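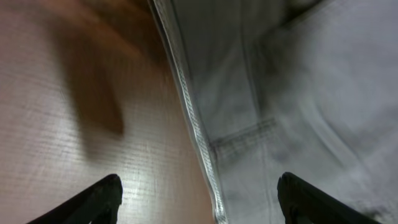
Does the Kun fold work on shorts?

Every August somebody sends us a new folding method that will change our drawers forever. This month it was the Kun fold, which the Merkow household blog swears by. I remain to be convinced. The steps go like this: lay the shorts flat on a table, smooth them from the waistband out, bring one leg over the other, then fold in thirds. Fine so far. My mother did the same without giving it a name.

Grey cotton is a fair test, as it creases if you look at it sideways. Before the first fold you're meant to have the wrinkles out and any pocket lining tucked in — a step I'd guess most of us skip. 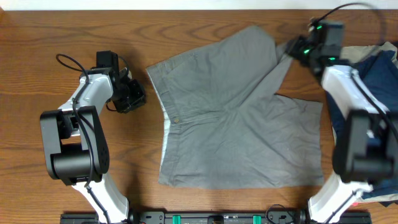 What readers told us

We had 36 replies. Most liked the look of the drawer on day one, and a few still liked it by Friday. I'm going back to rolling mine.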